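Search this site Go

Bruvico folding work table, light wood top – long-term review

The Bruvico arrived flat in one carton. Assembly took 50 minutes with the supplied hex key, and all bolts seated without cross-threading. Rated load is 200 pounds. I have kept over 59 pounds of equipment on it since October with no measurable sag at the center.

The top is sealed on both faces. Edges are lightly rounded and comfortable under the forearm during long typing sessions. Leg braces lock with a spring pin – stiff at first, easier after a week.
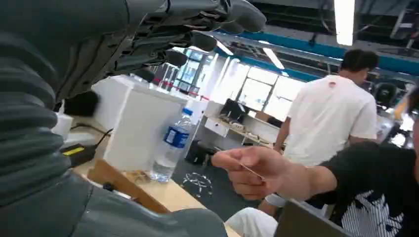
Lateral stability is adequate. Pushing hard on one corner produces a small sway that stops quickly. Audrey-Anne Hiebert, at the next desk, reports the same on hers. The foot pads are hard plastic and slide on bare floors, so I replaced mine with rubber.

Cable handling is the weak point. There is no grommet and no tray, and power adapters end up on the work surface. 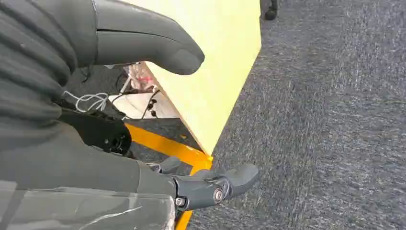

Foot pads behave differently on soft flooring. The stock ones grip well enough there, and I would leave them in place. My room has carpet, with a tall pale yellow board standing in it, and a table on that kind of floor needs leveling again after the pile compresses. The adjusters have enough travel for this.

Price paid was $248, shipping included. Spare pins are sold separately.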